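Fiche de contrôle – poste « table et petits objets »
Site de Drindale, salle au mur de briques
Date : janvier 2023
Rempli par : Deepak Nigam
Référence de la fiche : 163

Objet du contrôle : vérifier la sécurité du poste, et noter pour chaque tâche si une machine peut la faire sans qu'une personne reste à côté. Je m'excuse pour mon français, les remarques sont écrites le jour même.

1. Passages et sol
Passage entre les deux tables : conforme.
Câbles au sol côté chaises : à regrouper. Une personne les enjambe sans y penser, une base roulante s'arrête dessus ou les tire avec elle.

2. Table contre le mur
Stabilité : conforme.
Bouteille d'eau : à éloigner du téléphone avant chaque essai.
Cordon du téléphone : il pend au bord de la table. À remonter. Pour un bras, un cordon souple est encore l'objet le plus difficile de ce poste, plus que le vase.

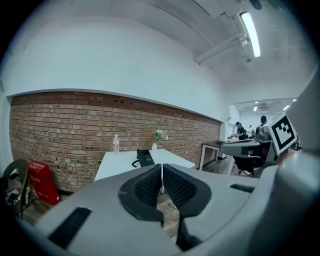
Chez Atitz on a essayé de faire débarrasser une table de ce genre par le bras tout seul, et je ne signerais pas « autonome » sur cette ligne. La bouteille, oui, presque toujours. Le téléphone, il le soulève par le combiné et le reste suit ou ne suit pas. – Chowdhury

Je garde cette remarque dans la fiche et je change ma note : « autonome » devient « sous surveillance » pour la bouteille et « non » pour le téléphone.

3. Essais de saisie
Chez Arkari on m'a communiqué 1 571 essais de rangement, dont 430 arrêtés par l'opérateur. Ce chiffre compte les arrêts pour prudence avec les vraies chutes, donc je ne peux pas en tirer un taux d'échec.
Arrêt d'urgence accessible depuis la chaise : conforme.

4. Travail à deux mains
Pinces tenues à la main, une de chaque côté de l'objet : conforme.
Câble des pinces : à tenir loin des pieds.
Avant-bras nus : je demande des manches courtes ou bien serrées, donc c'est accepté.

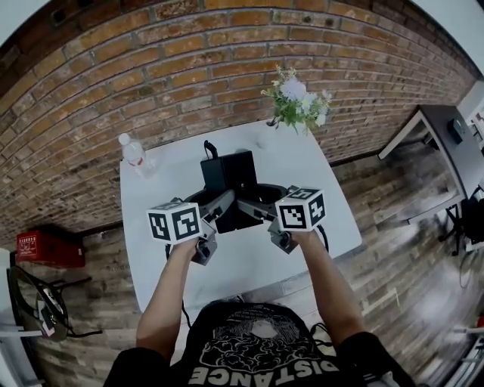 Pour cette partie, mon avis est plus réservé encore. Prendre un objet des deux côtés demande que les deux forces soient égales, et la personne corrige cela sans regarder. La machine doit mesurer, attendre, puis corriger. Pour plier le linge ou fermer un carton à l'atelier, c'est la même difficulté.
Note : « non » sans opérateur.

5. À faire avant le prochain contrôle
Attacher les câbles sous la table.
Remonter le cordon du téléphone.
Refaire neuf essais avec la bouteille vide, puis pleine.
Demander à Arkari de séparer les arrêts et les chutes.

Prochain passage prévu en octobre.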